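The Career Mode Con

Every sports game I have bought in the past decade has promised me a career. You make a kid, you give him bad hair, you put him on the bench of some fourth-tier club, and if you play well you end up lifting a trophy while a commentator mangles your name. I liked that deal once. I'm less sure what I'm being sold now, and after a long stretch with Flivari, the soccer management and career game from Urrego, I'm ready to say that the mode has turned into a chore with a cutscene attached.

Let me be fair to the thing first. On the field, Flivari plays well. The ball has weight to it. Defenders get tired and start taking bad angles. A wet field slows a through pass enough that you have to change how you play it, and I can't say that for games with ten times the money behind them. If all you want is a quick match against a friend on the couch, go buy it, you'll be happy, and you can skip the rest of this.

The trouble starts when you pick Career. I started mine at Tultirside, a made-up club in a made-up second division, with a rating of 41. That's bad, and it's supposed to be bad. What I didn't expect was how little the matches would do about it. I scored a hat trick in my first start and my rating stayed at 41. I then did a set of cone drills, the same set, 4 times in a row, and it went up.

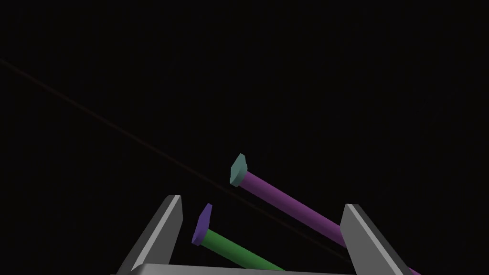
So the game thinks dribbling around cones makes you a better striker than scoring goals does. I understand the design reason, or at least I can guess at it. Training is easy to measure and easy to hand out in small doses, and small doses keep you logging in. There's a daily limit on drills, and you can lift it with tokens. You can earn tokens by playing, slowly, or buy them, quickly. I'll let you work out which of those two the menus prefer to talk about.

A reader named Kevin Ñahui wrote to me after I complained about this on the message board. He disagreed, and he made a decent case. Real players spend most of the week training, he said, and a match is a small part of the job, so why shouldn't a career game show that? Fine. But real players also get dropped, get hurt, fall out with the coach, get sold to a place where they don't speak the language. Flivari has almost none of that. My coach sent me the same message of support after a win, a loss and a red card. If we're doing realism, I'd like the parts with some drama in them too.

The transfer system is no better. Over 30 matches in, I got my first offer from a bigger club, Buvgate, and I was excited for as long as it took to read it. The wages went up. The stadium was larger. The locker room was the same locker room with the paint changed, and the teammates had the same six faces. My old club replaced me with a striker whose rating was higher than mine, which stung, and then I never heard about Tultirside again. No cup tie against them, no booing when I went back. I checked the fixture list through the end of the season and they weren't on it.

I keep hearing that the answer is a patch. Horacio Valdebenito, who runs the biggest fan league for the game, has posted a long list of fixes he'd like, and plenty of them are good. Rivalries that carry over, match ratings that feed into growth, coaches with a memory. I'd sign it. I just don't believe it's coming. Urrego has put out updates for boots, haircuts and goal celebrations since launch, and the notes for Career mode have been the same line each time: general improvements.
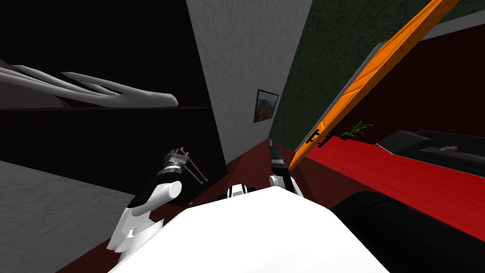

Tultirside, second division, September

I went back and started over with a new player, same club, to see if I'd been too hard on it. This time I ignored the drills completely and played only the matches. I wanted to find out how far a kid could get on goals alone.

Not very far. By the end of the first half of the season I was the top scorer in the division and the coach had me on the bench behind two forwards with higher numbers. I came on late, scored, and went back to the bench. My token balance was 2262, which would have bought me enough drills to fix the whole problem in one evening. The game reminded me of this on the loading screen.

I haven't spent them. I play single matches now, with the difficulty turned up and the commentary off, and I enjoy those a lot more than I ever enjoyed my career.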